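Buying for the bench: planning a year of gripper work on a small budget
Speaker notes, Sturthorpe makers and small labs evening, Wednesday
Catherine MacRitchie
Slot: 30 minutes, then questions

Before I start
Clicker is in the side pocket of the rucksack. Water. Ask Effie to wave when there are five minutes left, I always overrun on the pads bit.

Slide 1. Title
Hello, thank you for coming out. I'm Catherine, I look after the kit for a small group at Cowie that records people doing ordinary table-top jobs with hand-held grippers, so that a robot arm can learn from the recordings. Picking up cups, folding cloths, that sort of work. I love it and I could talk all night about cups, but tonight is about money. Who here has to write an equipment budget this spring? (Wait for hands.) Good, you're my people.

Slide 2. What I asked for the first time
My first budget was one line. It said "grippers" and had a number next to it. It got approved, and I was thrilled, and by February I was back asking for more.
The grippers were fine! I hadn't put in a single thing that touches a gripper, holds a gripper, charges a gripper or fixes a gripper. So the plan I'm going to show you starts from the table and works outwards.

Slide 3. Start with the table
Please go and look at the tables you already have before you open a catalogue. Height first. Stand at the table and hold a bag of sugar out in front of you at working height, and see how long you're happy. Then sit down and do it again. We had two lovely tables that were fine for writing and miserable for holding a tool over.
Then the surface. Glossy tops throw the ceiling lights straight back at the camera. A pale matt top has been kind to us. If yours is shiny, try a cheap cover sheet before you replace any furniture.
And the lights. Borrow a lamp, try it from both sides, and only then buy one. I bought four of the wrong ones. (They're under my desk. Anyone who wants them, see me afterwards.)

Slide 4. The grippers themselves
We went with hand-held units from Hesulier. I'm not here to tell you to buy the same ones, your jobs may be quite different from ours, but these are the questions I wish I'd asked every supplier:
Can I buy one finger, or do I have to buy a pair?
Can I change a pad myself, and with which screwdriver?
What does the tool weigh with everything fitted to it?
If I order another next year, will it match the ones I've got?
How long do I wait for a spare?
The last one matters more than the price. A gripper waiting for a part still takes up a shelf and still shows up on the asset list as working.
Ask to hold one before you order. If they can't send one, ask for the weight and make yourself a dummy out of a water bottle and some tape. I know it sounds daft. It changed our order.

Slide 5. How many?
The question I get asked most. My answer is to count the people who'll be holding one at the same moment, then add one spare for the whole room. We have 17 people trained, and we never have more than four working at once, so we own five. The first draft of the plan had a gripper for nearly everybody, and it would have swallowed the lot.
Effie Gourlay does our rota and she was the one who spotted it. She laid the bookings out on squared paper and coloured in who overlapped. I'd really recommend doing that before you talk to a supplier – it took her one lunch break.

Slide 6. Pads, screws and small sad things
(Slow down here. Pass the tin round.)
Pads wear. Edges get scuffed, dust sticks to them, and one day somebody notices that a spoon is slipping. We now treat pads like printer paper. They have their own line in the budget and their own drawer, and when the drawer is half empty we reorder.
Printed or moulded parts get chipped too. Most chips don't matter at all. We keep a sheet by the door where you write down what you saw and on which tool, and once a month I go through it and decide what to replace. Please don't swap a finger the moment it has a mark on it, you'll spend a fortune and your recordings will be no better for it.
Screws: buy a proper box of each size. I've spent a whole afternoon on my knees with a torch looking for one.
The consumables line this year is £2788. That covers pads, spare fingers, screws, cable ties, wipes, and the two batteries I was sure we'd never need. When I showed people the figure they thought it was high. I can tell you line by line where it went last year, and that's why it stayed in.

Slide 7. Things to pick up
I forgot these as well, completely. If you want recordings of people handling objects you need objects, and you need enough of them. Charity shops are brilliant. So is your own kitchen cupboard, up to the point where somebody at home notices.
Put a proper sum in for it, and put a sum in for boxes and labels too. We label by table and by week. Broken ones go in the bin straight away and get crossed off the list.

Slide 8. Storage and software
Recordings are big. Work out how much one hour takes up, do it from a real hour you've recorded yourselves, and multiply by the hours on your rota. Then buy a backup of the same size. That second drive was the easiest thing to cut from the plan and I'm so glad I argued for it.
We sort and check everything in Clurkeo, which we pay for by the seat. Be careful with seats! The people recording don't need one, only the people checking. Have a look at who logs in before you renew.

Slide 9. Time is in the budget too
Every session has 20 minutes at the start for setting up: wiping the table, checking the fingers open and close freely, a short test recording, and watching that test back. It goes on the rota as paid time. Before we did that, people were doing it in their coffee break or skipping it, and I don't blame them one bit.
Training needs a line as well. A new person spends a morning picking things up badly and laughing about it, and they're pretty good by the afternoon. Pay for the morning.

Slide 10. Buying in two goes
If your finance people will let you, split the order. One gripper, one table, one lamp, a handful of pads. Use them properly for a few weeks. Then place the main order with what you've learnt. You might lose a small discount. We saved ourselves from buying the wrong stand five times over, and I'd take that trade again tomorrow.
Keep some of the money back until the autumn as well. Something will come up, it might even be something exciting.

Slide 11. What I'm asking for next year
Nothing dramatic. The same number of tools, more pads, better chairs. One more table if the room plan allows, and Effie has already measured up for it. I'd also like a second set of fingers in a softer material to try on fruit, because we've been avoiding fruit and I'm dying to have a go.

Slide 12. Last slide, leave up during questions
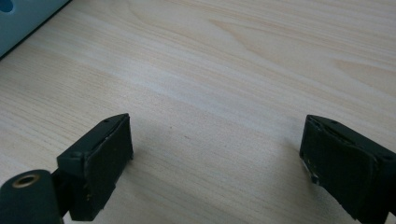

The budget sheet is a plain spreadsheet with all the lines I've talked about, and the blank version is free to anyone who wants it. Leave me your email on the pad by the door. Questions, please, and do tell me what your pads cost you, I'm always curious.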